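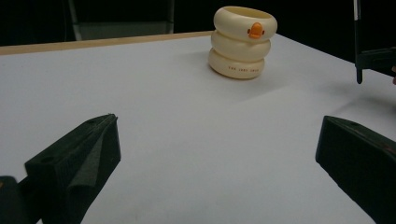 Zurkurari, the student robotics club of Sullier Technical College, will enter a hand-held gripper in this year's Cela Student Handling Challenge, having spent two terms teaching it to be polite to household objects. The gripper has two large black fingers, worked by a student, and its job is to show a robot arm how a thing ought to be picked up before the arm is allowed to try for itself. Among the opponents it has met so far, the best known in the workshop is a stack of three cream rings with an orange duck's beak on the uppermost, which leans a little and looks unimpressed by engineering.

The club confirmed its entry on 23/06/2020, after a spring in which most of its plans were rewritten, several of them on the same afternoon.

Cela asks student teams to build a system that can pick up, move and put down ordinary things without damage. The rules run to 66 pages, 2 of which concern the robot. The rest deal with insurance, extension leads and the correct way to lodge a complaint about another team's extension leads. Entries are judged by recorded demonstration this year, with a written report and a live question session held over the internet.

The Zurkurari entry, called Sulemana, comes in two halves. One is the hand-held gripper. A student holds it, closes its fingers on an object, lifts and places it, and a camera on the tool records the whole business from the gripper's point of view. The other half is a small arm fitted with the same sort of fingers, which learns from those recordings. The idea is well established in robotics research. The club makes no claim to have thought of it, only to have done it on a student budget, with a glue gun, in a room shared with the college's spare chairs.

Sulemana was built for up to £700, a figure which includes the parts and leaves out the biscuits. The fingers have been through several versions. The early ones were smooth and gave objects a good deal of freedom, which the objects used. The present pair have a textured pad along the inner face, and the club reports far fewer incidents involving the floor.

"We thought the hard part would be the software," the team said in a joint statement, drafted by all of its members and enjoyed by rather fewer. "The software is hard. But we spent most of May arguing over how tightly one should hold a lemon. There are now two schools of thought in the club and they sit on different benches."

Rounded and stacked objects have proved the most instructive. A box has flat sides and tells you where to put your fingers. A stack of rings offers three opinions on the subject, and a gripper that takes hold of the wrong one may come away with a third of the object and leave the remainder where it was. Cela awards partial marks for this. The club would prefer not to need them.

Students have also learned to make their demonstrations slower and duller. The first recordings were made with some flair, and the arm, being a faithful pupil, copied the flair before it had mastered the picking up. Demonstrators are now asked to approach each object as if carrying soup past a sleeping relative. They are asked to vary the starting position too, as an arm that has only ever seen a lemon in one place will go on reaching for that place long after the lemon has moved.

The club has 29 members drawn from engineering, computing and product design, along with a small contingent from the catering course who joined for the lemons and stayed to run the testing rota. No previous experience is required. Several members arrived unable to solder and can now do so in a way that other people are willing to stand near.

Zurkurari last entered Cela two years ago with a wheeled machine intended to sort cutlery. It sorted the cutlery into one drawer. The judges praised the team's documentation, and the club has kept the certificate on the workshop wall, next to the fire notice and at the same height.

"Our aims are modest," the statement continues. "We would like to finish with all our objects in one piece, including the ones that started in three. If we also beat the teams who have sponsors, we shall try to be gracious, and we have set aside an evening to practise."

Recordings and build notes for Sulemana will be released free of charge once judging has closed, including a chapter on what went wrong. That chapter is at present the longest.

Notes for editors

Zurkurari is open to all students at Sullier Technical College and meets weekly in term time. Sessions are being held online for the present, with workshop access by booking.

Schools and other clubs wishing to borrow the finger designs may apply to the Zurkurari press desk through the college switchboard. Please say which objects you intend to pick up. Requests concerning cats will be declined.

Ends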